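Reading Early Chant Books
Handout 4: Parchment, script and neumes

Course leader: Abdelkrim Gaber
Reading for this session: chapter 2 of the course reader, plus the Camargo leaf (facsimile in the folder)

Where we are

Last time we got as far as the ruling of the page. You should be able to look at a leaf and say which side is the hair side and which is the flesh side, find the prick marks in the margin, and say whether the lines were ruled with a dry point or with lead. If any of that is shaky, go back to Handout 3 before you read on, as the rest depends on it.

This session is on what was written on the ruled lines, and above all on the signs placed over the words. They are called neumes. The word comes through Latin from Greek, and scholars still argue over which Greek word. For this course it simply means a written sign that tells a singer something about how the voice should move on a syllable.

What a neume does and does not tell you

A modern note on a staff gives a pitch. The oldest neumes don't. They show that the voice goes up, or goes down, or goes up and then down, and they show which syllable this happens on. A singer who had already learned the melody by ear could use them as a reminder. A singer who had never heard it could not work it out from the page.

This is the point students find hardest, so it is worth saying a second time. An early chant book was used by people who already knew the music. The book fixed the text, the order of the service and the grouping of the notes. The tune itself lived in memory.

The basic signs

Learn these seven. The names are the standard Latin ones and you will meet them in every catalog.

Punctum. A single note, written as a dot or short dash. Often lower than its neighbor.
Virga. A single note, written as an upright or slanting stroke. Often higher than its neighbor.
Pes (also podatus). Two notes, the second higher.
Clivis. Two notes, the second lower.
Torculus. Three notes: low, high, low.
Porrectus. Three notes: high, low, high.
Climacus. Three or more notes going down.

The opposite of the climacus is the scandicus, three or more notes going up. It is left out of the seven only because the scribe of our practice leaf hardly uses it. Write it in your notes anyway.

The shapes differ a great deal from region to region. A clivis from St. Gall looks like a bent pin. In the Beneventan area of southern Italy the same two notes can be written several ways, depending on what comes before. Do not learn one shape and expect it to carry over. Learn the movement, then learn how each region draws it.

From open field to staff

Neumes written in the space above the words with no line to guide them are called adiastematic, or "in open field." When scribes began to place the signs at different heights so that the height meant something, the notation became diastematic, or heighted. You will see both in the facsimiles, and sometimes it is not easy to say which you have. A scribe may place signs higher and lower with some care for half a page and then let it go.

The usual order given in textbooks is:

1. Neumes in open field.
2. Neumes heighted around an imagined line, or around a dry-point line left over from the ruling.
3. One colored line, usually red for F, with a yellow one added for C.
4. A staff of four lines with a clef letter.

Guido of Arezzo, in the first half of the eleventh century, is linked with the third and fourth of these. His teaching on lines and colors spread quickly in some places and slowly in others. Open-field neumes were still being written in parts of the German-speaking lands long after his death. So the list is a fair guide to the general direction and a poor guide to the date of any one book. A small house with an old teacher and a short supply of parchment could be a hundred years behind its neighbors.

Script and notation are separate evidence

The text hand and the music hand need to be dated and placed separately, even when you are sure they belong to one person. There are three cases.

Same scribe, same time. The ink matches, the words are spaced to leave room for long melismas, and nothing is squeezed.

Different scribe, same time. The spacing is right but the pen is cut differently. This is normal in a larger workshop.

Neumes added later. The words were copied with no thought of music, so a long run of notes over one syllable spills into the margin or bends upward. The ink is often a different brown. Only a few chants on the page may be neumed.

The third case is common in missals and gospel books. A gospel book was not mainly a music book, but certain passages (the genealogies, the Passion) were sung to special tones, and a later user would add what was needed.

The Camargo leaf

The Camargo leaf is a single leaf, trimmed at the top, reused as the wrapper of an account book and lifted off when the book was rebound. It carries parts of two Mass chants and one collect. The text is in a rounded Caroline minuscule that is beginning to stiffen. The neumes are in open field.

Work through it in this order:

Find the breaks between the pieces. Look for the larger initials and the rubrics.
Copy out the text of the first chant, line by line, with abbreviations marked. Do not expand them yet.
Expand the abbreviations in round brackets.
Identify the chant from its opening words, using the index at the back of the reader.
Mark each neume above its syllable with a letter: P for punctum, V for virga, and so on.
Only then look at a later version of the same chant on a staff, and compare.

If the later version has three notes on a syllable and the leaf has two, do not correct the leaf. Write down the difference. Local variants of this kind are some of the best evidence we have for which churches were in contact with which.

A note on the fold: the vertical crease has taken the ink off one syllable in every line of the left column. In the transcription, put square brackets where you supply a lost letter and leave the brackets empty where you would only be guessing.

Fragments and how they survive

Most early notated books are gone. What we have is a small number of whole volumes and a large number of scraps. When a service book went out of use – because the rite had changed, or the script was hard to read, or there was a new printed one – the parchment was still strong and worth money. Binders cut it up for wrappers, spine linings and flyleaves.

The Ellholm handlist, which we use for the exercises, has 1,034 entries. Of these, 600 are pieces smaller than half a leaf. Bear in mind that one entry is not one book. Several strips may come from the same volume, and part of the work is to find them and put them back together on paper. The signs to look for are the written width of the column, the distance between ruled lines, the color of the rubrics and the scribe's habits with a few letters (g, the ampersand, and the r after o are the most useful).

The Kivedgate strips are the set example. There are 2 of them, cut from the same leaf but bound into different volumes. The cut runs through a line of neumes, so the lower half of the signs is on one strip and the upper half on the other. Lay the photocopies edge to edge before you try to read either.

Singing space

We will come back in Handout 6 to the question of where chant was sung and what the building did to the sound. For now, two simple points. Hard surfaces such as stone, plaster and tile send sound back, and cloth, timber and a crowd of people soak it up. Slow movement and small steps in the melody stay clear in a room with a long echo, while quick leaps blur.

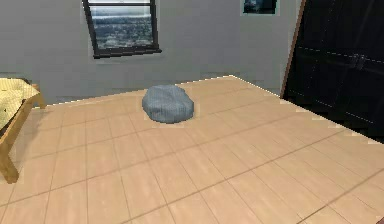
Rendered views: floor tile, then stone wall.

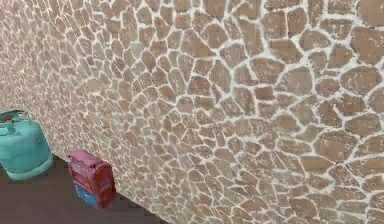
It is tempting to go further and say that the melodies were made for the buildings. Be careful here. The same chants were sung in large abbeys and in village churches with a flat wooden ceiling, and they were carried from one to the other with little change. Where we do see change, it is more often in the endings and in the highly ornamented solo parts, and a local teacher's taste explains it at least as well as the echo does.

Written instructions about performance are rare. A few St. Gall manuscripts add small letters over the neumes: c for celeriter (quickly), t for trahere or tenere (drag, hold), and others for higher, lower and level. These are called significative letters. Our leaf has none, as far as can be seen, though there is one mark over the second line that may be a t or may be a stain. You can argue it either way in your commentary so long as you give the reason.

Terms to know for the quiz

Adiastematic: without fixed height.
Diastematic: placed by height.
Melisma: many notes on one syllable.
Syllabic: one note to a syllable.
Rubric: an instruction or heading, usually in red.
Incipit: the opening words, used to name a piece.
Liquescent: a neume with a changed shape, used where a syllable ends in l, m, n, r or a similar sound.
Palimpsest: parchment scraped and written on again.

Written work

Hand in a transcription of the first chant on the Camargo leaf, with a commentary of no more than 1,000 words. The commentary should cover the text hand, the neumes, the relation between the two, and at least one difference from the staff version. The transcription does not count toward the limit.

Use the reader's abbreviations for manuscripts. Cite by folio and side (12r, 12v), never by the page number of the photocopy.

Anyone who wants to work on the Clerkach gradual in place of the leaf may do so, but talk to me first. The notation is on a staff and easier to read, and the text is heavily abbreviated, so it comes out as about the same amount of work.

Work is due at the start of the first session in September. Please bring the Kivedgate photocopies to that session too, along with a pencil and a clear ruler marked in millimeters.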